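About Kodikara Lane Cookery School

Home / Courses / Hire the kitchen / About us / Find us

Small cookery school, one kitchen, up a flight of stairs over the old dairy in Hamberg. Evening classes mostly. Some daytime. Saucepans that have seen better days and a very good oven.

Been going long enough now that people's children come. Started by Harriet Mahmoud and Dilani Begum, who met on a catering course they both disliked and decided they could teach it better themselves. Whether they could is up to you, but the February courses filled up again this year so somebody must think so.

What we teach

Plain home cooking. Soups, breads, curries, pies, a decent roast, what to do with the roast afterwards. Preserving in season. Knife skills, because everyone holds the knife wrong (sorry). Pastry with Harriet - bring patience. Rice and dhal with Dilani, the class that gets the most repeat bookings and always has done.

We don't do sugar work, wedding cakes or anything with tweezers. Plenty of places do, try the college at Birier.

No exams and no certificates. We did print certificates one year and found most of them left behind on the worktop.

The kitchen

Used to be the butter room. Thick walls, small windows, cold in winter until the ovens get going, so wear layers. We took it on with the roof leaking and a floor you could see through in one corner. Landlord did the roof. We did the floor, the sinks, the tiling (look closely and you can tell who did which wall) and the long benches, which came out of a school science lab and still have the gas tap holes in them.

Everyone works in pairs at a bench. Two pairs to a hob. If you come on your own we'll put you with someone, and if you don't get on we'll move you at the tea break, no questions.

Lift? Not yet. Stairs are steep with a rail on the left going up. We run the beginners course downstairs at the Plornent Rooms twice a year for anyone who can't manage them, same teachers, same food. Ring for dates, the list on the website is usually behind.

Who's who

Harriet Mahmoud - bread, pastry, the accounts. Baked in a hotel for years and still gets up at 4am out of habit.

Dilani Begum - curries, rice, pickles, anything with a lid on it. Writes all the recipe sheets. If a sheet says "enough water" that's Dilani, and she'll show you how much enough is.

Kasun Marikar - knife skills and fish. Joined us after doing one of our courses and correcting the teacher, politely.

Jamila Pathirana - front desk, bookings, allergies, the waiting list. Please tell Jamila about allergies when you book and not on the night. She can do a lot with a week's warning and very little with ten minuets.

Nuwan Majumder - preserving, and most of what's written on this site. A few words from Nuwan on the marmalade mornings, as people keep asking.
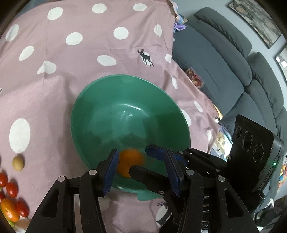

Nuwan Majumder

Marmalade then. Started as one morning in winter when a grocer's order went wrong and we had crates of the stuff. Now a fixture. We made nearly 600 jars last season across all the groups, most went home with the people who made them, the rest sold on the landing for the stairs fund (a lift, one day).

Orange matters less than people think. Sevilles if you can get them, short season, go early. Sweet ones will do with a lemon or two thrown in for sharpness. Scrub them well. Cut the peel thinner than you want to, it swells. Pips and pith in a muslin bag, bag in the pan overnight, squeeze it hard in the morning - that's your set. Sugar goes in after the peel is soft, never before, or it stays like string for ever.

Setting point: saucer in the freezer, spoonful on, push it with a finger. Wrinkles, done. Runs, five more minutes. I own a thermometer and forget to use it.

Bring your own jars if you have them, with lids that fit. Washed please. We sterilise here.

Booking and money

Courses go up on the website a term ahead. Deposit holds your place, balance on the first night. Cancel with 2 weeks to go and you get it all back, after that we'll try and fill the place and refund you if we can. Vouchers don't run out.

One cheaper place on every course for anyone who needs it. Just ask Jamila, you don't have to explain.

Ingredients, aprons and tea are included. Containers to take things home in are not, and we run out of foil every single week.

Finding us

Through the arch next to the shoe repairer, across the yard, green door, up. Buses stop at the top of the lane. Parking in the yard after 6pm only, the garage needs it before then and they will block you in.

Desk is open mornings. Otherwise leave a message and say your number slowly.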